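Search this site Search Enter keywords

Surface Care and Table Clearing
Unit 3 handout, Brusadholm course in domestic and catering upkeep

Scope

This unit covers the clearing of a table on which dry goods, packaging waste and a liquid spill are present at the same time. Floors are covered in Unit 8. Upholstery is not covered in this course.

Read the handout before the practical session. The practical is done in pairs at the Andamum tables and lasts 39 minutes including setup.

Terms used

Stock: any item that goes back to a shelf or drawer. A closed jar of dried goods is stock. So is a roll of tape.

Waste: any item with no further use. Empty wrappers and opened sachets with nothing left in them are waste. An opened sachet that still holds product is treated as stock until it has been checked.

Part-used: drink bottles, squeeze bottles and similar containers that hold some of their contents. These need a decision before they are moved.

Main spill: the largest connected area of liquid.

Satellite: any droplet separate from the main spill. Satellites are often missed. On a pale table they are easy to see from directly above and much harder to see from a seated position.

Reading the table

Before touching anything, look at the whole surface once from the near edge and once from one side. Note the location of the spill, the items nearest to it, and which items stand upright. Tall, light containers are the most likely to be knocked. A drink bottle with little left in it has a low center of gravity but very little weight, and a sleeve catching the cap is enough to bring it down.

In the layout below, stock and part-used containers are in a row at the far edge, two wrappers are nearer the front, and the spill is between the front edge and the row. The cola bottle is the tallest item. The spill has one long main area and two satellites. 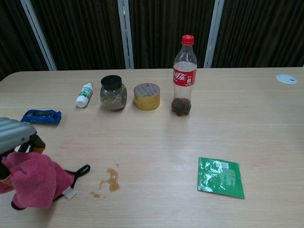

Order of work

1. Confirm that caps and lids are closed on everything in the row. Do this by hand. A cap that looks seated may be cross-threaded.

2. Blot the main spill with a folded dry cloth. Press straight down and lift. Do not drag the cloth, which widens the wet area and carries sugar into the grain.

3. Blot each satellite separately with a clean fold of the cloth.

4. Pick up the wrappers. Lift them clear of the table and turn them over the bin, not over the surface. Check the underside of each for liquid and crumbs. Foil-lined wrappers hold liquid in their creases and release it when squeezed.

5. Move stock to the tray, heaviest item first. Jars are held by the body. A jar is never lifted by its lid.

6. Deal with part-used containers. Drink bottles are emptied at the sink, rinsed and placed in the recycling crate with the cap on. Squeeze bottles are wiped at the nozzle and stood upright on the tray.

7. Wipe the full surface with a damp cloth, working with the grain from the far edge to the near edge. Overlap each pass by half a cloth width.

8. Dry with a second cloth.

Notes on sugared drinks

Cola leaves a film after the water has evaporated. The film is nearly invisible on a light wood-grain surface but is tacky to the touch and collects dust. Test by laying the back of the hand flat on the area after drying. If there is any drag, repeat steps 7 and 8 with warm water and one measure of Uvix neutral cleaner in the bowl. Do not use the scouring side of the sponge. Existing scuffs are not to be worked on in this unit; record them on the Sezer sheet and leave them.

Notes on adhesive tape

Tape rolls are stored flat in a dry drawer. A roll with a wet side edge picks up grit along the whole width of the tape. If the edge has been in contact with liquid, wipe it, leave it to dry on the tray, and do not return it to the drawer during the session.

Notes on dried goods

Dried leaf and herb products take up moisture quickly. Keep the lid on throughout. If a jar has no content label, add one with the date before shelving. Do not identify contents by smell alone.

Assessment

The practical is marked out of 90. Marks are deducted for liquid found under any item after the final wipe, for satellites left in place, for stock placed in the bin, and for a surface that fails the hand test. Speed is not marked, but work stops at the end of the session.

Bring two dry cloths and one damp cloth in a closed bag. Bowls, trays and cleaner are supplied. Completed Sezer sheets go in the folder at the end of the bench.

Handout revised Jan 6, 2020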